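Does Tidying by the Book Save Any Time?
Friday, August 13, 2021
By Hazel Begay

Our group was asked to pick a household claim that gets repeated a lot and check whether it holds up at home. We picked folding. More exactly, we picked the claim that clothes and bedding put away by a fixed method are quicker to find and quicker to put back than clothes and bedding put away any old way. Engelbert Widmer wanted to test it because his mother believes in it. I wanted to test it because I don't.

The method came from a printed guide called Tornero, which Rosalie Mayrhofer already had. It tells you to lay every item flat on a bed, fold it in thirds, fold it again, and stand it upright in a drawer. Blankets get rolled. Jackets are supposed to be folded with the sleeves tucked behind. The guide promises that you will "never search again," and gives no source for that.

What we did

We used 2 bedrooms, mine and Engelbert's, for 11 days. In mine everything was put away by the guide. In his, things went wherever they fit. Each evening one of us called out an item from a list and the other had to get it, bring it back and put it away. We used a kitchen timer. Severin Holzer kept the sheet and wrote down the seconds for each part separately, which I am glad of, as the two parts told different stories.

We ended up with 275 timings. A few had to be thrown out after Severin started the timer late.

Thin cotton things gave no trouble. T-shirts and pillowcases stayed folded, stood up in the drawer like the guide says, and could be pulled out one at a time. If we had only tested those, I would be writing a much nicer report.
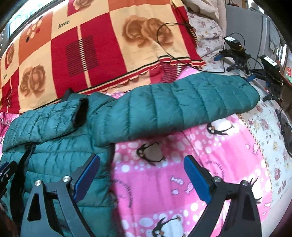 Bulky things were where the method came apart. A puffer jacket does not want to be folded in thirds. You press the air out, tuck the sleeves, turn to get the drawer open, and it has puffed up again. The guide has one line on this ("press firmly"). Fleece was nearly as bad. It rolled up well enough but slid open on the shelf, and after that the roll behind it slid open too. By day 4 I was keeping the blankets on the bed and only folding them when the timer was running, and I have to admit that is cheating.

Results

Finding an item was faster in my room. The gap was small, and most of it came from the T-shirt drawer. Putting an item back was slower in my room on every single day, and for jackets and blankets it took more than 4 times as long. Add the two parts together and Engelbert's messy room won.

Problems

I don't think this proves folding is useless. My room is smaller than his and I own more blankets. Engelbert also has a very good memory for where he threw something, so his finding times may be unusually low. Rosalie thinks 11 days is too short and that I would get faster. She may be right, but the guide says you will see a difference "from the first evening," so we held it to that.

Notburga Riedl, who read our draft, asked whether we had measured how the rooms felt to be in. We hadn't. I did like mine better when the bed was clear. That isn't a time saving, though, and time is what the cover of the guide promises.

If we repeat this in November we want to swap rooms halfway and leave the jackets on hooks in both.

Contact: Hazel Begay, Ekus Student Projects | © 2021 | Back to top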